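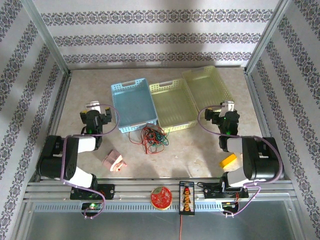 Three baskets and the wire from the Prasness job.

The box had come back from the Ngubane house in January, and by evening Lena had the baskets set out and the wire on the table. Blue was for what could be used again. The other two were for scrap and for anything she had to ask about.

She had 11 jobs to clear before Covano closed the shop. The books said 554 dollars of wire was missing, and she thought most of it was in knots like this one. She found an end, a red one, and followed it in with her thumb. It went under the black, came up, and went under again. She put it down and made coffee.

At 6 the phone rang. She told him where she was with it.
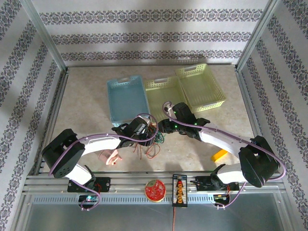 Abdul-Rahman Korletey said she should leave the red alone and start with the black, that the thick ones held everything else in place, and that she would be there all night if she went by color.

"You packed it," she said.

He said he had packed it in the rain - and anyway, it was only wire.

She hung up and turned the bundle over. She looked for the black where it bent widest and worked a finger into the loop.

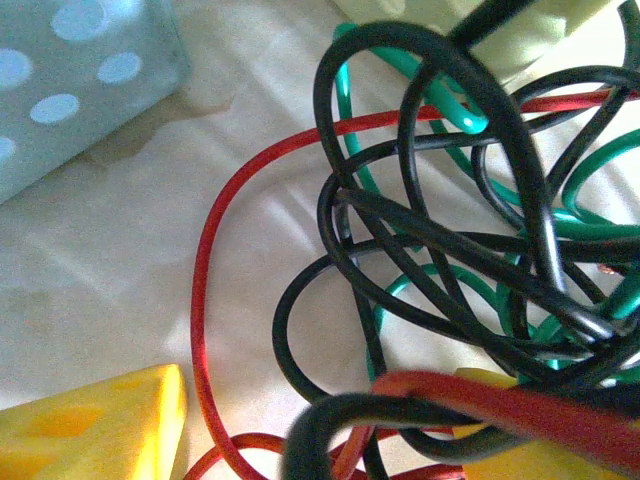 It gave a little. She pulled the slack toward her and the green moved with it, so she stopped and held the green down with her other hand. Then she pulled again. Outside, the Drondent truck was backing up to the gate - early, as usual - and she let it wait.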